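Paint names and other small lies

I have been meaning to repaint the hall since May. It has not happened, and I blame the paint industry, which has decided that nobody can be trusted to buy a tin of beige unless it is called something else. 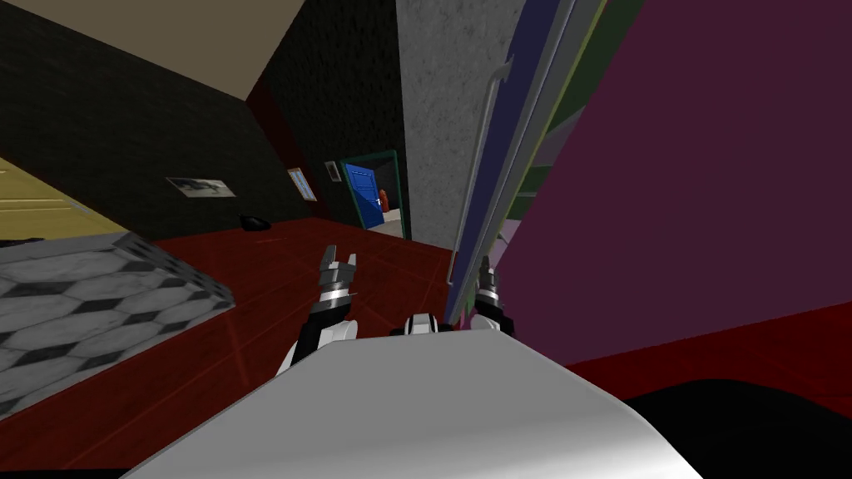
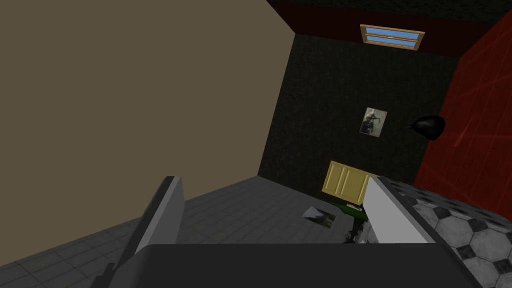

The tin I nearly bought was from Skoseck, and the colour was "Bråten". I asked the man at the counter what a bråten was. He said he thought it was a place. I asked if he had been. He said it was one of their calmer shades, and quite popular for landings.

I took home a sample pot, as you are supposed to, and painted a square by the front door. At eight in the morning it was the colour of porridge. By teatime it was the colour of older porridge. Then, because I wanted to be fair, I bought a pot of plain magnolia from the cheap end of the shop and painted a second square next to it. I left them both up and asked everyone who came to the house which was the expensive one. Most of them picked the magnolia. One picked the bare plaster in between.

I know what the answer to this is, because I have read the leaflet. It is all about "depth". The dearer paint has more pigment, so the light does something to it. I am ready to believe this in a room with light in it. My hall has a north-facing pane over the door and a bulb. If there is any depth to be had I would need to be shown it by someone who isn't on commission.

The claims on the tin are worse than the name. Vutlow say theirs will cover in 2 coats, and there is a small star next to the 2, and the star takes you round the back to some very small print about surfaces that are "sound, sealed and of similar tone". If my walls were all that I wouldn't be painting them. I have never in my life got away with the number of coats on the tin, and I don't know anyone who has - though I do know several people who say they have, and whose walls I have seen in daylight.

Then there is "washable". Tunda is washable. I did our back bedroom in it a few years ago and I can report that you can wash it, in the sense that you may apply a cloth. The mark goes, and a shiny patch comes up that is the exact shape of the cloth. I rang them, and was told I should have waited 10 days before wiping. I had waited since the previous summer.

What does it all cost? The Skoseck was 70 pounds for a tin that might do one side of the hall, if the wall is in the mood. I could do the lot in magnolia, ceiling too, and still have change for a decent brush, and a decent brush makes more difference than any of this.

The two squares are still up by the door. I have started hanging my coat over them.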